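Thread: Part-worn vans and storing winter wheels between seasons

rkocsis_vans
We run six delivery vans out of Breneck and swap to winter wheels every year. Until now Deák Garage has kept the off-season sets for us, but they are stopping storage in April. Has anyone kept complete wheels in a shipping container over summer? I'm worried about the heat more than the damp.

treadwell
Done it for years. Stack them flat, mark the corner each one came off, keep them out of the sun. The container gets warm but my tyres have aged no faster than the ones in the workshop.

Pell_H
I'd disagree with that. Ours hit silly temperatures in July and the sidewalls on one set had fine cracks by the second winter. Same brand kept indoors were fine.

treadwell
How old were they when they went in? Check the date code before you blame the container.

Pell_H
Four years. Fair point, but I still wouldn't do it with new ones.

rkocsis_vans
Ours are two winters old. Dratotar quoted me 491 for the season for all the sets, collection included. Nusix came in at 117 less but you have to take them there yourself.

oldmanlorry
Take the cheaper one if it's on your way. Ask whether they insure the wheels or only the building. I got caught by that.

treadwell
Still more than I'd pay. A rack in the corner of the yard with a sheet over it costs you more than 100 once and then nothing.

oldmanlorry
And then someone walks off with them. Alloys or steels?

rkocsis_vans
Steels, all of them. The yard has a gate but it's shared with two other firms, so I'd want them locked up.

Pell_H
Then pay for storage. Also drop the pressures a bit if they're stacked, and put them back up before fitting – ours once went out soft.
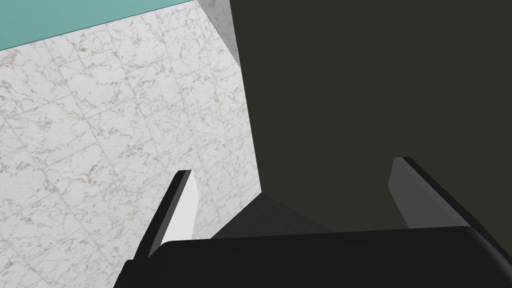 Whoever you go with, get the tread depths written on the receipt when you hand them over. We had an argument about one set and had nothing to show.

rkocsis_vans
Good idea, will do. I'll ring Nusix tomorrow and ask about the insurance.

Contact the moderators | Forum rules | Back to top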